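Lista de verificação - comparação de garras manuais, bancada Skellstead
Revisão de fevereiro, preenchida pelo operador do posto

1. Almofadas de borracha das garras sem cortes nem descolamento - OK.
2. Marcadores cúbicos bem presos, faces limpas - OK. Limpei com pano seco, sem álcool.
3. Cabos das garras com folga suficiente para levantar os braços - OK com reserva, ver comentário.
4. Abertura e fecho completos, 50 ciclos por garra - OK na Haddad. Na Sirnell fiz 50 e o ciclo 11 ficou duro, depois normal.
5. Grelhas de ventilação desimpedidas - OK.
6. Chão livre debaixo da cadeira - OK.
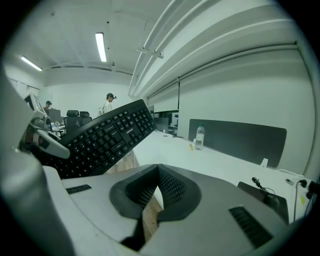
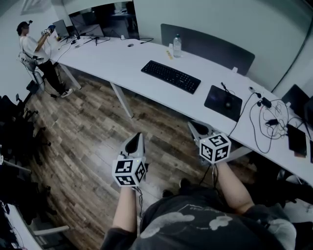 Comentário ao ponto 7 (objetos de ensaio): a lista pede um objeto rígido e comprido, e eu concordo, pois com cubos pequenos as duas garras parecem iguais. O teclado preto serve bem para isto, obriga a segurar na borda e mostra logo se o ângulo da mandíbula está errado. Mas a garrafa de plástico com tampa branca ficou na mesa, atrás do teclado, e o procedimento de Dullutport diz que líquidos ficam fora da área de ensaio. Marquei não conforme. Peço que a garrafa passe para outra mesa antes de começar.

8. Cabos soltos em cima da mesa - não conforme. Estão enrolados uns nos outros no lado direito. Convém prender com velcro.
9. Registo de força guardado - OK, 59 ficheiros.

Comentário ao ponto 3: o cabo desce junto da mão e pode prender no joelho quando se trabalha sentado. Experimentei passar por cima do antebraço - melhor, mas cansa mais. Fica aberto até a próxima revisão.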